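To: dunmore-menders list
Date: 2022-01-08
Subject: Re: Folding puffers flat -- does anyone bother?

> I have 8 winter coats to put away in April and one shallow
> drawer. Knits I can fold all day long. Puffers just spring
> back open. Do you roll them, stuff them in a sack, or give
> up and hang them? Mine have zippers everywhere and I worry
> about the pulls snagging.

Oh, I bother! Folding puffers is one of my favorite jobs of the whole season, and I've been dying for someone to ask.

Skip the sack. I left a coat in one for 28 weeks once and the shoulders never really came back. A loose fold is much kinder, and it still fits a drawer if you get the air out first.

Use the bed, not the table -- you want room for both arms to go straight out. Empty the pockets (all of them, even the ones you never use) and lay the coat face-up. Close every zipper. Then lean on it with your forearms, starting at the hem and working toward the collar, nice and slow. You'll hear it sigh. Fold the sleeves in across the front, fold one side over, then the other, and bring the hem up in two turns.

As for the pulls, I lay a strip of old pillowcase over them before the sleeves come in. Cheap and it works! Rings are the worst for catching on quilting, so I give those a double layer.

My green one is the real test, what with black zippers on both sides of the front and that long ribbon at the neck.
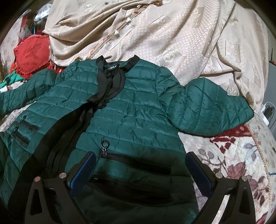 The ribbon I used to tuck down inside the collar, but it comes out so creased that way. Now I wind it around two fingers and slide the little coil into a pocket, as long as the pocket zips far enough to hold it. Same trick for hood cords.

If your drawer is the shallow Olska kind, put the puffers in last, on top of the knits, and don't press them down to make it shut. Mine holds three like that with a bit of coaxing.

Do tell us how you get on in April, and if anybody rolls theirs and loves it, I want to hear how!

--
Dunmore Menders mailing list | Contact the list owner | Copyright Dunmore Menders | Back to top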